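Solleck Badge Station: review after one conference season

Reviewed by Efa Gough, Wed 24 January

We run mid-size business meetings, mostly association events with 200 to 600 delegates, and check-in has always been the slow part of the first morning. Last year we moved from pre-printed badges to the Solleck, which prints each one as the delegate arrives. It has now produced 3,342 badges for us.

Setup takes one person. You load the delegate list the night before, put in a roll of card and run a test badge. The software reads a plain spreadsheet, so we no longer retype names from the registration system. Accented letters came out right from the start, which our old Shetty printer never managed. My colleague Konrad Chmielewska got his surname on one line for the first time.

Print quality is good. Names are readable across a coffee table. Logos in pale colors look washed out, and one sponsor complained.

The roll cover is stiff and has to be pressed down on both sides. If it isn't, the station stops mid-badge and you lose the card. We had this happen at the Pirkia hotel with a line out to the elevators.

We use 2 stations for anything over 200 people. They share one list, so a delegate can go to either desk.

Cables are the other thing to plan for. Venue desks are rarely near an outlet, so bring extension cords and tape.

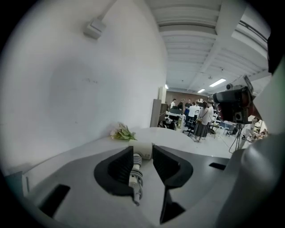 White coiled cable with a small plug at the end

Support is by email only. Replies came the same day, except on weekends.

I would buy it again for events this size. For a one-day seminar, renting from Jotier is cheaper.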